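Progress report to the Tagle Fund: good practice rules for home-help robots
Prepared by Meenakshi Gowda, Velleo, February

Dear Charito and everyone at the fund,

Thank you again for your patience over the winter, and for the kind notes on our last report (they went up on the office wall!). The draft rules for robots that handle clothing are now in good shape, and I'm happy to share where we stand.

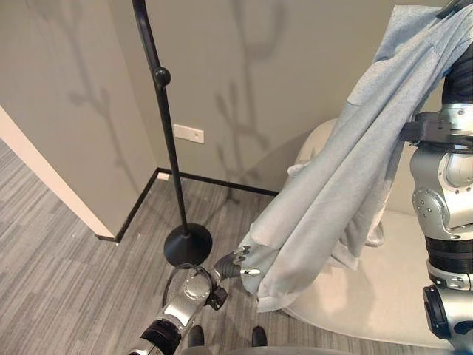
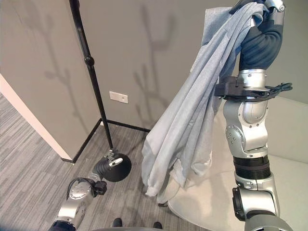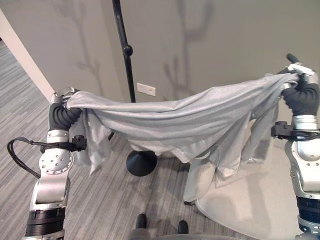

Photos: Velleo. Two-armed robot handling a garment near a coat stand.

The draft now has 18 rules, and we have tried them out over 185 garment sessions. Precious Manalastas has read every session log, bless her, and her comments changed the wording more than anything else did. The rule on grip now says that a garment must be held by the cloth itself, never by a button, zipper or drawstring. The rule on floor contact was too strict and made operators rush, so we now allow a hem to touch a clean floor as long as no one is walking there.

Cables gave us the longest discussions. Teodoro Javier wanted every cable tied flat to the arm, while Pacita Espiritu worried about strain at the wrist. We settled on a check before each session: move both arms through their full reach, slowly, and look for anything that could snag on cloth or furniture.

Of the 185 sessions, 132 met all the rules as written. Most of the rest missed on record keeping, usually a stop that was never logged, and we have shortened the form to one page.

Spending on the trial so far is $3,410, all of it within the agreed budget. Still to come are the section on bystanders and a plain-language version for families, which Pacita has started. We would dearly love your comments on the stop rule before we send the draft out to our testers.

With warm thanks,
Meenakshi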